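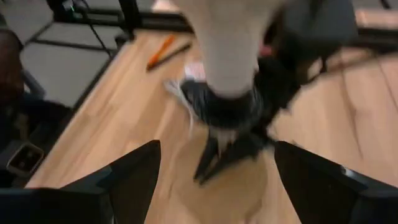
Our project asked how many demonstrations a two-arm robot needs before it can learn a simple tabletop task from them. We collected the demonstrations ourselves over the month of June, and most of the work went into deciding what should be on the table. Small everyday things were left out as clutter, so a wrist view might have an orange pen and a black pen lying on the wood a little way off from the gripper fingers. We wanted the model to see things it had no need to touch. Fast arm motion was a second concern. In a wrist view, an object above the gap between the fingers can be badly blurred, and the model has to cope with that too.

Rawan Aoun drove the arms for most sessions and Randa Nseir labeled the recordings. Our plan called for 1,000 episodes per task, with three tasks. We finished with 2,997, after throwing out three that had saved without joint data. Each episode was stored with the camera views, the joint positions and a one-line text label. We named the full set Garnora. 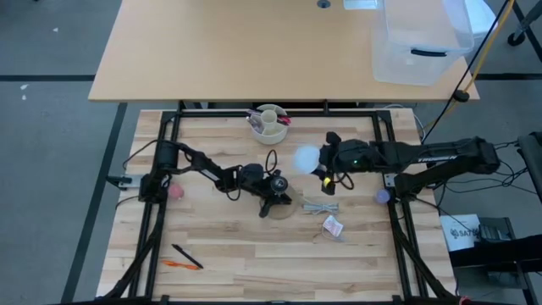

Why not record fewer episodes and train for longer?
We tried it with 300 episodes. The training error kept going down, but the arms missed as soon as an object was moved to a new spot.

Labeling took 6 days. The label text was changed once, when we found that we had been using "cup" and "container" for the same object. The older labels were corrected by hand before the final training run.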